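The second week with the grippers at Zukex, and I still can't decide whether I'm learning a trade or handing one over. I've packed at the Tirkgate site for 7 years. In October they moved four of us upstairs, off the line, to do table work with a hand-held gripper so that the arms downstairs can be taught from it. Same pay, for now. The sheet said 200 goes a shift.

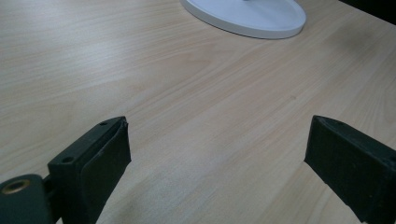
Open jaws, bare wood between them, one moment of another go.

My wrist noticed before I did. Packing uses your whole back, while squeezing this thing uses one small part of you over and over. When I raised it I was told the work was "lighter". It is lighter, if you weigh it. What they don't weigh is the talking. On the line we talked all day, and up here you keep your mouth shut and your hand steady.

Renato Dalisay came over from the Honbridge office to tell us that no jobs are at risk — he said it twice — and that we'd be "moving up". I asked up to what. He said the roles were still being shaped. I've heard that one before, when the labelling machine came in, and the labelling team got shaped down to a single person on nights.

I don't hate the kit. It does what it's meant to do, and some days I quite like getting a clean run. I'd just like to see something in writing.
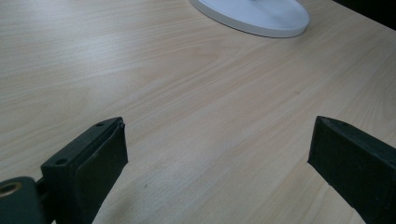 Trinidad Javier wrote to me after my last post to say that at Lumbao they got it in writing and it lasted until the next manager. She still thinks it's worth asking for, with a date on it. So I've asked.

Comments (2)

Mags: Same at ours. Ask who gets trained to fix the arms.

oldpacker: Keep a note of your wrist, every shift.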